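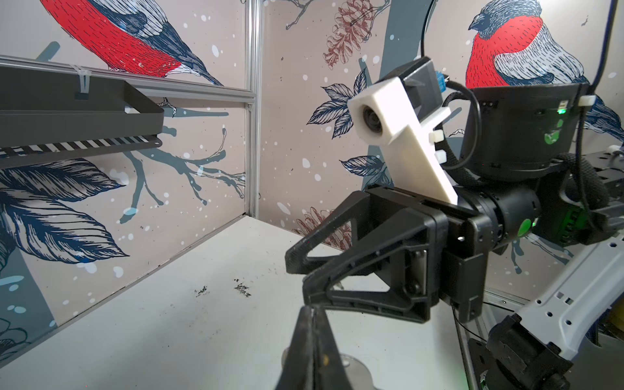 Progress report: Old Orchards and Winter Birds of the Ustmont District
Second reporting period
Submitted to the Norkov Fund, 18/11/2019
Prepared by Snežana Stoyanova, project coordinator

1. Where the project stands

The project has two parts, as described in our application. In the first part we make a record of the old orchards of the district and help the owners to prune and replant them. In the second part we study what the bullfinches eat from the fruit trees in late winter, when they take the buds, and we try to give the owners advice that is better than what they hear from their neighbors.

The first part goes well and is a little ahead of the plan. The second part is behind, and I explain the delay in section 3. The money is spent at nearly the speed we expected, except for travel, where we have spent more.

2. Orchard record

In the period of this report we visited 32 orchards, most of them on the slopes above the Moura river and a smaller group near the village of Alta. In these orchards we recorded 3268 trees. Of these, 1201 are pears, which was a surprise for us, as the district is known for apples and all older papers speak about apples only. The rest are apples, plums and cherries, with a few quinces and medlars close to the houses.

For each tree we write down the kind, the variety if the owner knows it, the girth at chest height, the state of the crown and whether there are holes used by birds. The form was changed once, in June, after Stavros Živković pointed out that "state of the crown" was understood differently by each person in the field. Now it has four levels with a drawing for each. The older records were corrected by visiting the same orchards again, and this was a large part of the additional travel.

The names of the varieties remain difficult. The owners use local names, and the same name can mean two different pears on the two sides of the river. For example "the gray one" is in Alta a small, hard cooking pear that is kept until spring, and across the river it is a soft pear that must be eaten in a week. We do not try to solve this in the present period. We write the name as the owner says it, together with the place, and we keep a note about the taste and the time of ripening.

Eleven owners asked for pruning. The work was led by Kalliopi Milošević, who has pruned high trees for a long time and is strict about ladders. She decided to leave more dead wood in the crowns than the owners wanted. There was some discussion about this. In two orchards the owner cut the dead branches himself afterwards, and I do not think we should make a problem of it.

Grafting wood was taken from the oldest pears and given to the nursery in Norkov. The first young trees will be ready for planting in the autumn after next. The nursery asks us to tell them the wanted number before the end of the winter, and we need from you a confirmation that the planting budget can be moved to the following year.

3. Bullfinch study

The plan was to compare bud loss in orchards that have a hedge or a piece of woodland close by with orchards that stand in open land. For this purpose we marked branches and counted the flower buds on them before and after the winter.

The first winter gave us only half of the material we wanted. The snow came late, the birds stayed in the woods with the ash seeds, and the damage in the orchards was so low that the two groups could not be compared. For the owners it was a good year. For the study it was a poor one, but a year with low damage is also a result and we keep it in the data.

We marked 314 branches. Some of them were lost in the pruning, and this was our own mistake: the pruning team had a map of the trees but not of the branches. The marks are now made with yellow tape, which can be seen from the ground, and Kalliopi has a copy of the list.

What we can say already, carefully, is the following. The birds begin at the side of the orchard nearest to cover and move inward from there. Plums and pears lose buds before apples. On the pears the loss is very uneven -- one tree can be nearly bare on one side, and its neighbor of another variety is not touched. Vasiliki Kourkoulas, who is responsible for this part, thinks that the variety is more important than the distance to the hedge. I would like to wait for one more winter before we say this to the owners, as some of them will hear it as permission to remove the hedge, and some others as advice to remove the pear.

She will begin the second winter of counting in the same orchards, with three more added on the open side of the valley. The dates are more flexible this time. In the first winter we fixed them in advance, and two visits took place in fog when almost no bird could be observed.

4. Work with the owners and the schools

We held four evening meetings, two in Alta and two in Ustmont. The second meeting in Alta was the best attended of all and also the loudest. People have strong opinions about the bullfinch. For the older owners it is a pest, and they remember when it was trapped. For the families who moved here lately it is the pretty red bird on the winter cards. Snædís Bjarnason led this discussion with much patience, and at the end several owners from the first group offered their orchards for the study.

The leaflet for owners is written and now has its second correction. It has advice on three things: how to leave seed plants standing at the edge of the orchard, how to cover a small tree with a net that does not catch birds, and how many buds a healthy pear can lose before the harvest is smaller. The last part was asked for many times. The text explains that a tree in good condition carries many more flowers than it can turn into fruit, so a moderate loss may not be noticed in the basket. We use no Latin names in the leaflet except in a small table at the back.

Both primary schools of the district take part. The children keep a window diary during the cold months and draw the birds they see. The teachers asked for a simpler sheet with fewer species, and we made it. It has the bullfinch, the great tit, the blackbird, the fieldfare and the house sparrow. One school would like to plant two pear trees in its yard, which was not in our plan but costs little.

5. Money

Spending on salaries and tools is as planned. Travel is above the plan for the reason given in section 2. Printing is below the plan, as the leaflet is not yet printed. We propose to cover the additional travel from the part of the printing budget that was kept for a poster. We think a poster is less useful now than it seemed when we wrote the application. The detailed table is attached in a separate file, with copies of the receipts.

6. Difficulties

Permission to enter was refused in five orchards. In three of them the land is divided between several heirs, and there is no single person who can say yes. Stavros continues to write to them, but I do not expect an answer in this project.

The storage room in Ustmont is damp, and the paper forms had to be moved to Snædís's office. No records were lost. All forms from the first period are now also typed in, and the typing of the second period will be finished during the winter.

We also underestimated how long one visit takes. An owner who has lived with the same trees all his life wants to tell their history, and it is not polite to leave after the measuring. In the plan for next year we count two visits for one day and not four.

7. Next period

The bud counting starts when the leaves are fully down. Pruning begins again after the strongest frost, with the owners who were on the waiting list. The leaflet goes to the printer as soon as you have approved the text on the last page, where your name and sign appear -- please tell us if the wording has to be different from the one in the agreement.

From the Fund we ask for three decisions: the move of the planting budget, the use of the poster money for travel, and the small cost of the two trees for the school. Vasiliki and I can come to Norkov to speak about any of these points.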